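I bought the Zetside table in August, after my old desk became too small for two screens and a sewing machine. It cost 1,725 kroner in the Rendenari shop, and the same table with drawers was 2,000. I took the one without drawers and I do not regret it.

The delivery was one flat box, very heavy. My neighbor Birthe Þórarinsdóttir helped me carry it up the stairs. The instructions have 12 steps and only small drawings, and step five shows the legs from the wrong side, so we had to take two of them off again. Please look at the drawing on the last page first. It is the correct one.

The top is light beige wood with a fine grain. I gave it two layers of Tekin oil before the first use and let it rest for a night between them. Coffee wipes away if you are quick. Red tea I forgot one evening, and there is still a pale ring near the back.

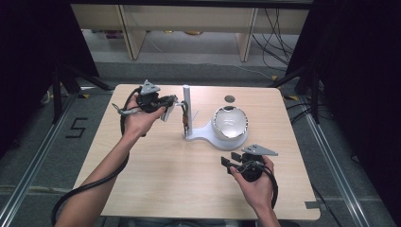

What I like most is how stable it is. When I sew fast, the screens do not shake, and with my old desk they were always dancing a little. The height is good for me on a normal chair, but my husband, who is tall, hits his knees on the front bar when he sits down.

The felt pads under the legs are bad. Three fell off in the first week and I replaced them with pads from Liltolex, which have stronger glue. For this price I expected better.

I give it four stars of 5. If they correct the drawing and the pads, I will gladly come back and change it to five.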